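2023-01-29

**Hullmont garment handling: progress report, equipment and budget**

This report covers equipment bought so far, what is still on order, and the changes we would like to make to the spending plan before April.

The first pair of hand-held grippers is in use. We have kept to clothing and bedding as agreed, and most of the hours have gone on shirts and other long garments, which take more handling than towels or pillowcases. Folding is done on ordinary beds in furnished rooms. We had allowed for a padded work table from Wolde but have not placed the order, and we now propose to drop it. That frees £621.
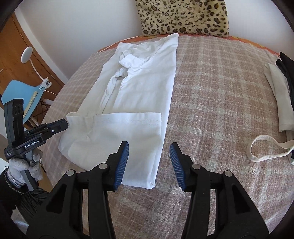 The saving would go towards spare finger pads and a second set of pivot pins. Pads were left out of the original budget by mistake. Skorel supplies them in packs at £269, and one pack should see us to the end of the current phase. Delivery has been slow, so we would like to order early.

Storage is the other cost that has grown. The plan assumed up to 600 recordings in this phase. We now expect 1,000, and the drives we have will not hold them. Illedus has been asked for a quote on two larger drives with a three-year warranty. We will send it on when it arrives.

We have not yet bought the fixed arm. Two suppliers have offered a loan before purchase and we prefer that route, as the floor in the main room may need strengthening first. A survey is booked.

Decisions needed from you:

- approval to move the table money to pads and pins
- a view on whether storage can come out of contingency
- confirmation that the arm can slip into the next budget year if the survey is late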